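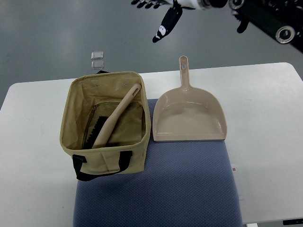 Figure 3. Head camera view of the bag task, with the hand above the table, the brush in the open bag and the dustpan beside it on the cushion.

4.2 Comparison of hands on the bag task

Both hands were mounted on the same arm and driven by the Nuchit controller with unchanged gains. The Roringate hand has jointed fingers; the Hokurus gripper has two parallel jaws. Each was given 55 trials, in which the brush had to be lifted out of the fabric bag by its handle. A trial was stopped after three failed grasps.

The main difficulty was the bag itself. Its soft sides moved when touched, and a grasp planned from the first view was often out of date by the time of contact. The parallel gripper failed in 7 trials, all with cloth caught between the jaws. The jointed hand caught the cloth less often but was slower to close. The dustpan has a handle of similar colour to that of the brush, and the Grolivness detector confused the two until the depth channel was added. Results with other bags are given in Section 4.3.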